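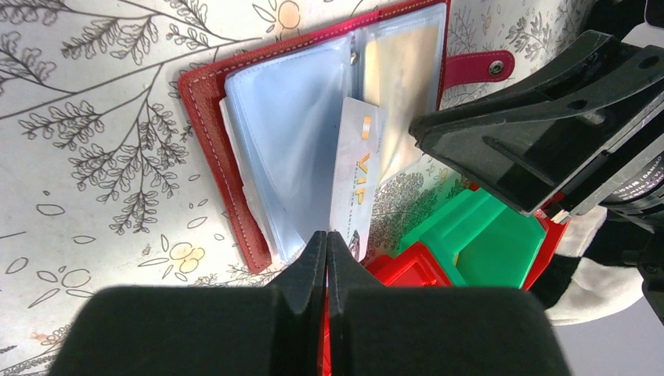
Do I need to print my Trarkness Coast Pass before I travel?

Print at least one paper copy of the pass, as the boats to the outer beaches have no phone signal and the crew check passes by eye.

Monday, January 4, 2021
By the Trarkness Coast Pass desk
Last updated: May 2021

Section 4: Setting up your pass

The pass covers the ferry from Jiltosmont harbour, the beach buses on both islands and the car park at Wusatus Sands. It runs for 14 days from the first journey. Days when you don't travel still count.

Before you start, have ready:
- your booking reference
- the passport or identity card you booked with
- a printer, or the address of a print shop
- scissors and a pen 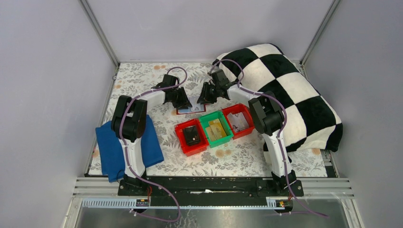
The pass comes as a single sheet with four panels: your details, the ferry strip, the bus strip and the parking slip. Print it at full size, as the bus readers reject anything that has been shrunk to fit the page. Check the boxes on the ferry strip before you cut anything. A busy background such as the leaves and small flowers on this tablecloth can confuse a phone when it reads the square code, so put a sheet of plain paper underneath for steps 3 and 4.

1. Open the confirmation email and choose "Print pass".
2. Cut along the outer line only. Leave the four panels joined.
3. Scan the square code with your phone and enter your booking reference.
4. Wait for the green tick. It can take a few minutes in the evening.
5. Sign the details panel in ink. Pencil is not accepted.
6. Fold the sheet twice, with the ferry strip facing out.

Note: children under four travel free but still need their name on an adult's details panel.

Caution: do not laminate the pass. The crew tear a corner from the ferry strip on the outward crossing, and a laminated pass will be treated as a copy.

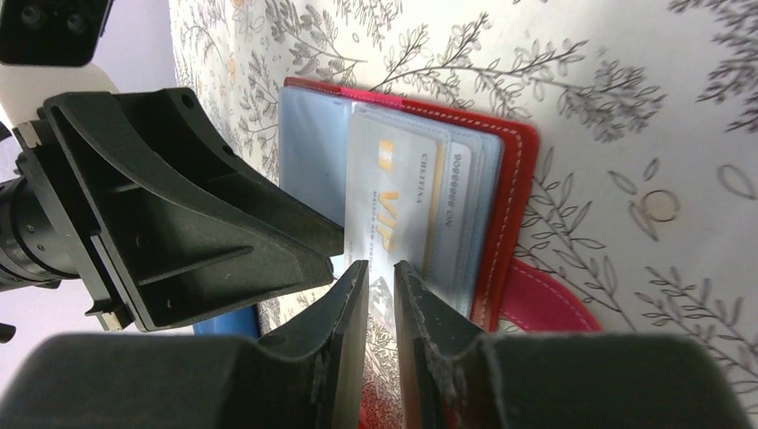
If the green tick doesn't appear, close the page and try once more. After two failed attempts the code locks until the next morning. The paper pass still works on the ferry during this time, but not on the buses, so you would have to pay the driver 190 for a single and claim it back at the harbour office. Fares are in local coins and drivers don't give change.

Choosing your first crossing 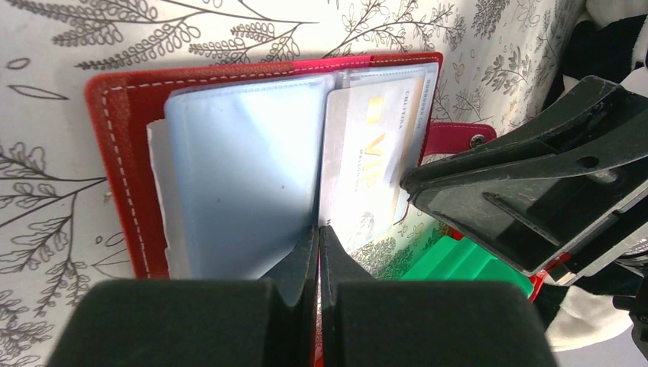 Reading time: 4 minutes | 496 words

The pass does not reserve a seat. In high season you should book a crossing separately, on the same page, under "My journeys".

7. Pick the date and the boat. The early boat is the only one that calls at Sabatier Cove.
8. Write the boat number on the ferry strip, in the box marked B.
9. Be at the quay half an hour before departure.

Note: Sabatier Cove has a pebble beach and no landing stage. If there is a swell the boat carries straight on to Wusatus Sands, and you can use the beach bus back at no extra charge.

Changing a crossing is free up to the evening before. After that the seat is lost, though the pass itself stays valid – the next boat with room will take you.

Car parking is covered in Section 5.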